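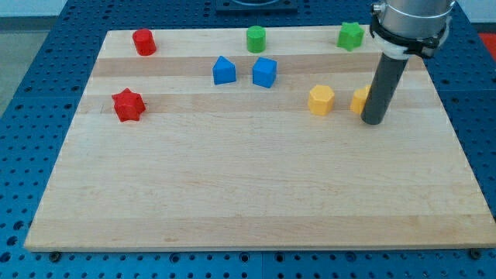 What is a demonstration set, in the training of a robot?

A demonstration set is a stored collection of worked examples, each recording what a robot sensed and how it moved while a task was carried out, from which a learning system derives its own way of carrying out the task.

## Overview

The gathering of demonstrations is the first stage in most forms of learning from example. A person guides the robot through a task, directly or at a distance, and the movements are stored together with the camera views and the written instruction that belongs to them. The learning system is later given the stored material and adjusted until its own movements, when shown a similar view and instruction, resemble those of the person.

Work of this kind is often carried out on a table with simple blocks. The objects differ in shape and colour, which allows a short instruction such as "push the red star towards the blue cube" to name one piece among several. A robot fitted with a plain rod in place of a gripper can push but cannot lift, and the task is therefore confined to the surface of the board. This reduces the number of ways in which an attempt can fail, although pushing has difficulties of its own: a block struck away from its middle will turn as well as slide, and a cylinder behaves differently from a block with flat sides.

## Terms

The vocabulary of the field is not fully settled. In this article the following usage is adopted.

- **Episode**: one continuous recording, from the moment the operator takes control to the moment control is given up.
- **Instruction**: the sentence attached to an episode or to part of one.
- **Operator**: the person guiding the robot.
- **Reset**: the rearrangement of the objects between episodes.
- **Held-out set**: episodes kept apart from training and used only for testing.

Some laboratories use "trajectory" where this article uses "episode". Others reserve the former word for the path of the arm alone, without the camera views.

## Methods of guidance

### Hand guidance

The operator holds the arm and moves it. The method needs little equipment and is quickly learned, but the operator's hands and sleeves may enter the camera view, and a system trained on such views may perform poorly when the hands are absent.

### Remote guidance

The operator uses a hand controller, a mouse or a second arm whose movements are copied by the first. The operator can stand clear of the table. A delay between the operator's movement and that of the robot tends to produce hesitant recordings, with frequent small corrections.

### Scripted guidance

A program written for the purpose moves the arm. Large numbers of episodes can be gathered at low cost, but they resemble one another closely, and the resulting system may not recover well from an error that the script never made.

## Instructions

Instructions may be fixed before an episode or written afterwards. Under the first arrangement the operator reads a sentence and attempts to carry it out, and episodes in which the attempt fails are marked or removed. Under the second, the operator moves the blocks freely for a period, and other persons watch the recording and describe the parts in which something recognisable is done. The second arrangement wastes less recording time. It also yields more varied wording, including misspellings and loose expressions of place such as "a bit nearer the corner", which are generally retained.

## The Flumirholm collection

The Flumirholm collection was assembled under the direction of Veikko Kettunen and is frequently used in teaching. It contains 3186 episodes of block pushing, of which 706 form the held-out set. All were recorded by remote guidance, at two tables of the same design, and the instructions were written afterwards.

Kettunen's notes on the work, published with the collection, give particular attention to the reset. In the early recordings operators returned the blocks to much the same places each time, and the trained system came to depend on those places. Starting layouts were afterwards drawn at random by a program and shown on a screen beside the table, and 66 of the early episodes were withdrawn. The remainder were kept and carry a separate label.

A later revision, issued in October, corrected the clock readings of one camera. Episodes affected by the correction keep their original numbers.

## Quality and review

Review is usually carried out by persons other than the operator. The reviewer checks that the recording is complete, that the camera views and arm positions agree in time, and that the instruction fits what was done. Abbasi proposed that mistaken movements followed by a successful correction should be kept, on the ground that they show the system how to recover. Okuda held that such episodes should be limited in number, as a system given too many of them may learn the mistake along with the remedy. Practice varies. In the Flumirholm collection they are kept and marked.

The camera position is normally checked at the start of each working period against a stored view. A displacement too small to be noticed by eye may still affect the result, especially where the system is expected to place the tip of a rod close beside a block.

## Storage

Episodes are commonly stored as a series of time steps, each holding a camera view, the position of the arm and the movement commanded. The Isaner layout, in which the instruction is held once for each described part and not repeated at every step, is used for the Flumirholm collection and for several smaller ones. Older files in which the instruction is repeated can be converted without loss.

## See also

- Learning from example
- Remote guidance of robots
- Held-out testing
- Block pushing (task)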